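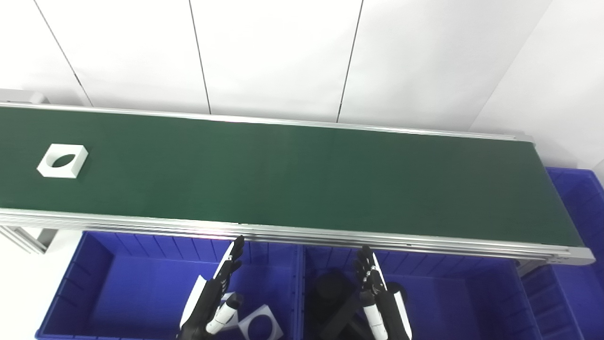 4. Belt tracking and tension

Do this section after the frame is level and bolted down (section 3). Not before. If you skipped the leveling go back, tracking a belt on a crooked frame is a waste of an afternoon.

Applies to the Senov flat belt units, short and long. For the Gotlow incline kit see the separate sheet in the box.

You need:
Hex keys (in the bag with the feet)
Open wrench for the lock nuts
Tape measure
Marker or masking tape
A second person for step 6 on the long unit

CAUTION: Power off at the wall and plug in your pocket before you touch the tension screws. The switch on the control box is not an isolator. Rings, lanyards, loose sleeves off.

4.1 Setting tension

1. Find the two tension screws at the tail end, one each side. Tail end is the end without the motor.

2. Loosen both lock nuts. Half a turn is plenty. Do not take them off.

3. Lay the belt slack side down and put a strip of tape across it near the middle. Measure from the tape to the frame on both sides. Write it down, you will want it later.

4. Turn both screws clockwise, same amount each side. Quarter turns. Left, right, left, right.

5. Stop when the belt lifts 9 mm at mid span with a light pull of two fingers. More than that is loose. Less is too tight and will eat the bearings.

6. Long unit only: one person at each end, lift the belt edge and check nothing is caught under it. Packing foam likes to hide here.

7. Nip up the lock nuts. Check the lift again, the nuts tend to pull the screw a little.

Note: a new belt stretches. Re-check after 14 hours of running and then whenever you do the monthly clean. Ans Hendriks in the parts office keeps getting calls about "defective" belts that only needed a quarter turn.

4.2 Tracking

Tracking means the belt runs in the center of the rollers and stays there. It drifts toward the slack side. Tighten the side it is drifting TO.

1. Guards back on. Power on. Lowest speed, no load.

2. Let it run 2 minutes. Watch the tail end only, ignore the drive end for now.

3. If it wanders: stop, power off, guard off, 1/8 turn on the side it moved to. Guard on, run again.

4. Wait. The belt needs several full laps to react. Most people turn the screw agian too soon and end up chasing it back and forth.

5. When it holds center at low speed go up to 80 percent on the dial and watch another few minutes.

6. Stop it, start it, stop it, start it. Should stay put. If it jumps sideways on start, tension is too low, back to 4.1.

7. If your unit reverses, do steps 2 to 6 in reverse too. A small offset between the two directions is normal.

CAUTION: Never steer the belt with your hand, a stick, a screwdriver, anything. Stop it and use the screws.

4.3 If it will not track

Belt always goes to the same side, whatever you do: frame is out of level or twisted. Section 3.
Belt swings side to side once per lap: the splice is not square. Call us, don't cut it.
Belt was fine, now drifts: dirt on a roller. Tape residue and label glue mostly. Plastic scraper, never a blade.
Squeal on start: slipping on the drive roller. Tension first, then clean.
Load always dropped on one side: move the infeed. Screws will not fix this one.

4.4 Cleaning

Damp cloth, mild soap, wipe dry. No solvent, no pressure washer, no belt dressing sprays. The Sobczak cleaner we used to ship has been dropped, do not use up old bottles on the new belts, it makes the edges curl.

Clean the rollers while you are in there. Power off, rotate by hand.

4.5 Spares

Order through the Esora parts desk, attention Nuno Louro. Give the serial number from the plate, belt width, and which end the motor is on. Without the motor side we can't send a guard.

Tension screws come in pairs only. Lock nuts are included.

Section 4 revised 14/10/2026. Older copies have the turn direction wrong in 4.2 step 3, please bin them.

Next: 5. Side guides and stops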